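Minutes of the Monday meeting, Fothergill store clear-out
Taken by me, Roksolana Nazarenko, mostly on the back of an old packing list

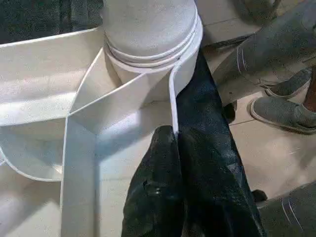
Black, shiny and full of creases. 

Present: all of the Hanport lot, plus the two from the Wovmont choir who share the store with us. We began at 5 on the dot, then spent ten minutes looking for a chair for me, so let's call it ten past.

1. Last time's minutes
Agreed, with one change. I'd written that the coat rails were going to Plunach. Only the short one is going – the long rail stays with us until the spring show is over. Sorry, I was writing and eating at once.

2. Bags or covers
This took up most of the evening and I make no apology for the length of it! The question was what to pack the soft things in for the move: costumes, curtains, the stage blankets and that enormous green cloak. One side wanted plain black bin bags, which are cheap and easy to squash into the gaps in the van. The other side wanted proper waterproof covers with a zip, and brought up the December move, when we stood in the rain at Hanport for an hour with everything on the pavement.

I said (and I'd like it minuted, so here I am minuting it) that black bags all look the same once they're tied and somebody always takes one for rubbish. We nearly lost the choir's robes that way. The choir said they remembered.

There was a long chat about how to get the air out. Kneeling on the bag has its fans. I prefer to roll from the bottom and gather the top in one hand, but I do have big hands. We tried it with a blanket on the floor and the results were mixed, and rather noisy.

Decided: covers for the costumes and robes, black bags for curtains and blankets. Every bag gets a white label tied at the neck, written before it is filled, in marker and not in biro. The green cloak travels on somebody's lap.

3. Money
We have £1,819 in the moving pot. The van, the covers and the first month at Plunach come to £1,398 between them, and everybody seemed happy with that. I asked whether the tape was included and it wasn't, so tape is extra. Please bring any half-used rolls from home.

4. Boxes
There are 17 boxes of crockery still to wrap. Newspaper is fine for the plates, tea towels for the cups. The choir would like their teapot packed separately and I've said I'll do it myself, as I was the one who chipped the last one.

5. Tidying the old store
We have to leave the floor swept and the shelves wiped. I've put myself down for shelves. Sweeping still needs two names, so do have a think – it's a small floor and I'll bring cake.

6. Anything else
The lost umbrella is still lost. The key to the side cupboard has come back, with a bit of blue wool tied on it, and it can go on the hook by the door.

Finished at ten to seven. Next meeting is the Monday after the van is booked, same room, and could whoever has the good scissors bring them along.

R.N.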